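About > Who we are > Our story

Hello, and thanks for stopping by! I'm Janaka Munasinghe and I run Trutarura, a small firm that looks after tiled floors. We clean them, regrout them, swap cracked tiles for sound ones and, when somebody is starting from scratch, we lay new ones. Kitchens, hallways, school corridors, the odd dentist's waiting room — if it's tiled and people walk on it, we'll come and have a look.

I started out at Thakur, a builders' merchant, carrying boxes of tiles out to people's cars. You learn a lot that way, mostly about your back, but I also got to hear what went wrong with everybody's floors. The same grumble came up every week: the tiles were fine and the grout had gone black. So I bought a second-hand scrubbing machine for £200, put a card up in the newsagent's and cleaned my first kitchen floor one January morning with the customer's dog watching me throughout.

We now look after floors at 50 addresses on a regular round, plus whatever one-off jobs come in. The biggest so far was the canteen at Telen, all 805 square metres of it, which we did over several nights so lunch could carry on as usual. The smallest was a doorstep. I enjoyed the doorstep more, if I'm truthful (there was cake).

I'm a bit of a bore about large tiles set on the diagonal. They take longer to lay and you waste more in the cuts, but I love how the lines run off across a room, and pale grey is still what we get asked for most.

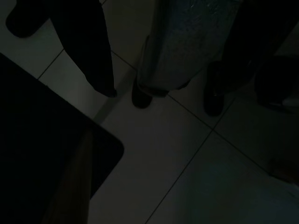
Page last changed: 20 October 2021

Thin dark grout lines suit a pale grey tile very nicely, I think, and they're a good deal kinder to live with than white ones. If you're choosing grout, ask us for the sample sticks and try them in the evening as well as by day, when the light is low and the colours go murky.

Visits to measure up are free, and you needn't move the furniture before we come.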